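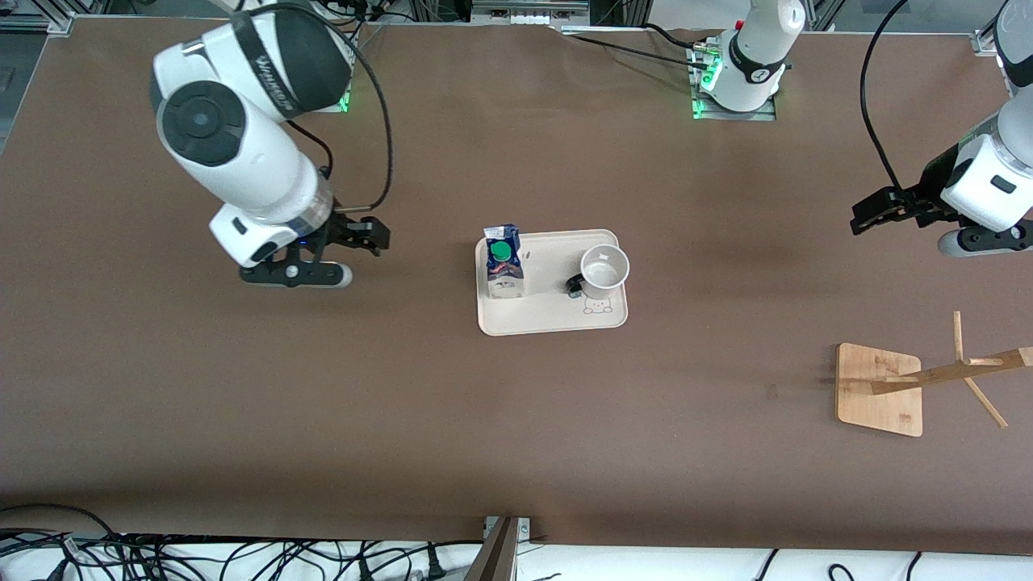 Our kitchen shelf at Metwally has been losing an argument with gravity since we moved in, and this gallery is my attempt to record who won. I run the second-floor snack station, a title I gave myself after the last person left it to me along with a key that opens nothing. The rule is that everything cold or pourable lives on a tray, so that when it goes wrong it goes wrong in one place. The cream tray with the little bear face on it has become the house favorite, and a drink carton with a green cap looks more dignified standing on it than it ever did in the door of the fridge. The bear sits down at the right-hand end, in thin brown lines, and has the expression of someone who has seen a lot of breakfasts.

The rest of this page is captions, house rules and a few complaints that arrived while I was putting it together.

The tray
Cream, rounded corners, a slightly raised rim. The rim is modest. It will hold back a dribble and will not hold back Driss Younis pouring with his phone in the other hand. We had a bigger tray before this one, from the Umeck store, and it was so big that people began filing mail on it.

The bear
Hala Nasr wants the bear facing whoever is pouring. Azlan Santoso wants it facing the wall. I have ruled that the bear faces wherever it faces when you put the tray down, and that turning it on purpose is a waste of office time. I have since turned it on purpose twice.

The carton
White and dark blue, mostly, with a round green screw cap. Tall cartons stand toward the left of the tray, which leaves the bear showing and gives you somewhere to set a cup. If you finish one, flatten it. If you have almost finished one, please be a grown-up about the last inch.

The cap
Caps go back on the carton they came from. We keep a jar of orphans by the sink (138 at the last count, and yes, I counted, it was a slow afternoon). Adel Belkadi says he is going to make something out of them. He said that in February of last year as well.

The table
Broad and brown, which is a very forgiving color for a table that gets tea on it. Wipe it anyway. The cloth is the gray one. The blue one is for the floor, and I would rather not discuss the week it was for both.

House rules, short version
Trays go back on the second shelf, bear side up.
Write your name on anything you would be sad to lose.
The Hekix kettle takes 20 minutes if you fill it to the top, so don't.
Anything older than the Musard calendar on the wall may be thrown out by anyone.

Complaints received
Vichien Jaidee points out that he bought the bear tray, that it cost him more than the shelf it sits on, and that he would like a credit. Credit: Vichien Jaidee. He has also asked for the shelf to be moved up — he is the only one of us who could reach it.

Page updated 2022-01-21. More trays when somebody buys one. Requests for a second bear can be left under the first one.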